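Renero team notebook, Thibodeau student project
2026-07-08, entry by Osamu
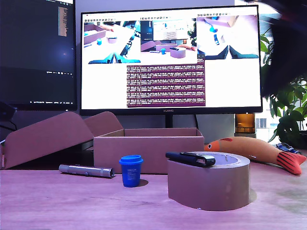

Desk side of the setup, three image panels open and the log window under them.

Goal for today was to get all three views on one monitor and keep them there while the arm software is running. Until now we had two views, and the third one we opened only when something went wrong, so of course it was always missing when we needed it.

Layout we agreed on: left panel is the high view of the white table, middle is the wide view with the desk, right is the close view from the top. In left and right you can see the teal fingers at the bottom, in the middle one only a bit of the arm hardware at the left. Log terminal goes below the middle panel. Brayden wanted the terminal on the second monitor, but I prefer my eyes stay in one place. We keep it like this for one week and then decide.

Objects for the task set are the box, the cup, the tape roll and a thin object. The box stays open with the flaps out to the side. I wrote in June that flaps should be folded in. Please ignore that note, it is old.

Problem 1. The time stamps. The close view comes later than the other two. I compared the log lines and the delay was not constant, it grows when the recording is long. I set the image queue to 2 and restarted. After that I did a run of 500 steps and the delay did not grow. Then a long run, 1567 steps, also good until near the end, where the close view stopped for a moment and came back by itself. I do not know why. The log has nothing at that place except the normal blocks.

Problem 2. The tape roll. It is wider than the fingers like to open, so the grasp must be on the band from one side and not over the whole roll. Brayden made a try with the grasp point moved to the rim. Better, but the roll turns while it is lifted and then it hits the box. He thinks slower lifting will help. I think the grasp is too high. We did not test either one, the room was needed for the Tutier group.

Small things:
- The random seed is now 666 in the config. Brayden chose it, I only report. Please do not change it before we finish the comparison.
- The calibration file was still the one from Terkdale. I replaced it and put the old one in the folder "old_calib". If your positions look shifted to one side, check first which file is loaded.
- The log prints too many lines. I could not find the warning about the queue without scrolling a long time. Somebody should lower the print level, maybe me.

Question for Brayden McIntyre: did you save the cup runs from the morning? I see the folder but the close view is missing in it. If they were made before the queue change we should repeat them anyway.

Next time:
Tape roll again, first with lower grasp, then with slow lift, one change at a time.
Long run with only the close view on, to see if it stops also alone.
Write the names of the panels in the readme, so that everybody means the same view when they say "the top one". The demo is in August and the new students will read that file before anything else.

O. Kamata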